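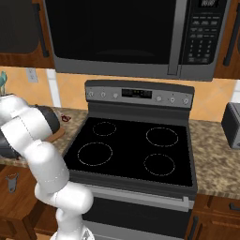 Sarla Solanki reckons the hardest part of any kitchen job is picking things up, and she says she would give a robot a good hand long before she gave it a big brain. Plenty of people who build robots would agree with her, so let's spend a little while on hands.

A robot's hand is called a gripper. Your own hand has a thumb, four fingers and soft skin that can feel the tiniest crumb, and most grippers have nothing so fancy. Lots of them have just two fingers that slide together and apart, a bit like the tongs your dad uses to turn the sausages on the barbie. It sounds too simple to be much use, but you'd be surprised how much you can do with a pair of tongs (try it with a pencil, and then try it with a grape – gently!).

At Turkonetti, the team compares grippers inside a computer before anybody picks up a screwdriver. They have a pretend kitchen, a pretend robot arm and a great many pretend things to lift. This is called simulation, and it's a lovely way to learn, as a pretend saucepan can land on a pretend floor all day long and never leave a dent.

The team is trying out 2 grippers, and each has its own name. Thakur has flat, wide fingers that open a long way. Dalen has narrow, curved fingers that are better at getting into small gaps. Each gripper was given 117 goes at picking things up. Thakur managed 78 of them, and Dalen managed almost as many, but they didn't make the same mistakes. Thakur was good with chunky handles and hopeless with teaspoons, and Dalen was the other way round, which gave everyone at morning tea something to argue over.
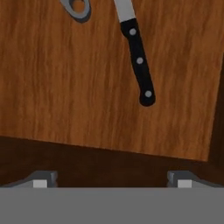
Why does a robot find a thin handle tricky to pick up? A thin handle lying flat leaves very little for the fingers to squeeze, and if they come down a smidge too high they close on nothing but air.

Akash Pandey, who chooses the jobs for the arm, likes to start with easy shapes and work up to the awkward ones. He also changes where the camera sits. A camera near the gripper gets a good close look at whatever is next to the fingers, while one further back can take in much more of the room, and the team wants to know how each gripper gets on with both kinds of view.

Next February the better fingers will be made in real metal and sent to the workshop in Trokthorpe, where there are real spoons waiting. If you'd like to have a go at home, tape a craft stick to your thumb and another to your pointer finger, and see whether you can move six buttons from one bowl to another – and then swap the buttons for dry spaghetti.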